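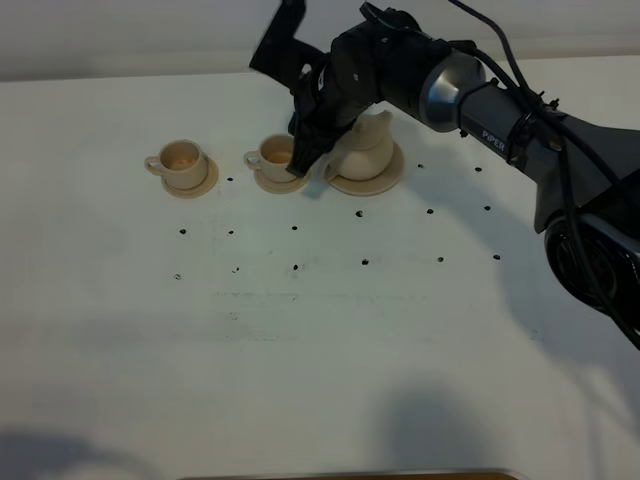

Two cups and the pot, each with a saucer of its own.

How to Lay a Small Tea Table Without Making a Production of It

By Yuto Nomura
March 30, 2021

I have laid tea for people who care about tea and for people who wanted somewhere to rest their elbows, and the second group is larger. What follows is for both. It covers a pot, two cups, and three saucers, and it assumes you own a table.

What you need

A small teapot
2 cups with handles
3 saucers, one of them bigger than the others
A cloth, slightly damp
Tea, eventually

Mine is a beige set called Minami that I bought from a shop named Skultutier, which has since moved on to scented candles and, I assume, happiness. Any set will do. If your cups don't match your saucers, tell your guests you collected them over many years. People like hearing that much more than "the other one broke."

Step 1. Clear the table, then clear it again

Take everything off. Keys, mail, the screwdriver that has been "on its way back to the drawer" since June. Wipe the top with the damp cloth, working from the back edge toward yourself, and let it dry before you put anything down. A wet saucer foot will grip a smooth table like a suction cup and then let go at the worst possible moment.

A white tabletop will show you every mark it has ever received. Smudges that survive the damp cloth can be tried with a little baking soda on a fingertip. Smudges that survive the baking soda are part of the family now. Put a plate of cookies over them.

Step 2. Saucers first

Lay the three saucers before you touch a cup. It is much easier to shuffle three flat things around than three things with something balanced on top, and yet I have watched grown adults carry a full cup in one hand while nudging a saucer with the other.

Put them toward the back of the table, in a line. The big one goes on the right if you pour with your right hand, and on the left if you don't. Leave enough space between saucers that your fingers can get in and lift one without brushing its neighbor. If you hear china touch china while you're setting up, when you are calm and alone, you will certainly hear it again when somebody is telling a story with both hands.

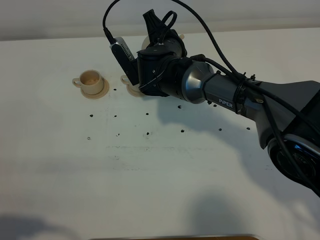 Now step back a pace and look at the line from where your guest will be. It will be crooked. Fix it once. After the second correction you are no longer laying a table, you are avoiding your guest, and they can tell.

Step 3. Cups, and the matter of the handles

Set each cup down in the middle of its saucer. If the saucer has a well, let the cup find it. If it doesn't, you'll have to use your eyes, which is fine, because a cup a little off center still holds tea.

Then the handles. There are books about this. I read one, and it contradicted itself inside a chapter. My rule is that every handle points the same way, and I don't much mind which way it is. Two cups with handles in agreement look like a decision. Two cups with handles at odds look like the end of a party.

I go left myself. A left-handed guest is quietly delighted, and a right-handed guest turns the cup, as human beings have managed to do for 2000 years or so I was told by the man at Skultutier, who was trying to sell me a tray. 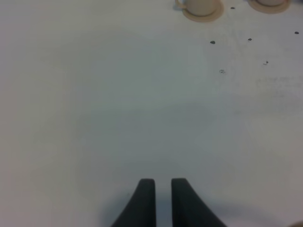 Cups kept up at the far side, with the middle of the table left open.

That open space in front is worth defending. It's where the cookies, the elbows, and the photographs of someone's dog will end up. Resist the small vase. Resist the runner. My sister-in-law gave me a slate coaster set by Prolstead and it lives in a cupboard, where it is very safe.

Step 4. The pot

Bring the pot over last, with the lid held down by one finger. Stand it on the big saucer and turn the spout away from the cups until you are ready to pour. A spout that points at a cup will dribble toward it, usually down the outside, and the drip runs under the pot and stays there until you lift it over your good trousers.

If your pot is a committed dribbler, rub the tiniest bit of butter on the underside of the spout. Yes, it's an odd thing to do. So is owning a pot that can't pour.

Step 5. Pour, drink, clear
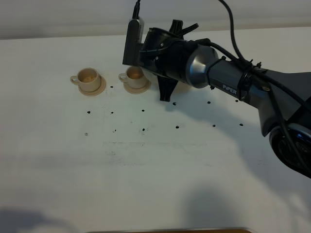

Cleaning up is where a nice set gets ruined, mostly by people being helpful. Don't stack the cups. Carry each one off on its saucer, even though it means an extra trip. If the insides look light brown, like these two, leave the steel wool alone and use baking soda and warm water, rubbed around with a cloth. Fifteen lazy minutes of soaking beats any amount of scrubbing, and it lets you sit down again.

Dry the saucers before stacking them, with a paper napkin in between. The pot gets rinsed and left with its lid off. Don't put it away damp with the lid on unless you're curious about mold.

I keep all of it in an old Nundard shoebox with a towel in the bottom. There was a proper storage case available, but it cost more than the tea set.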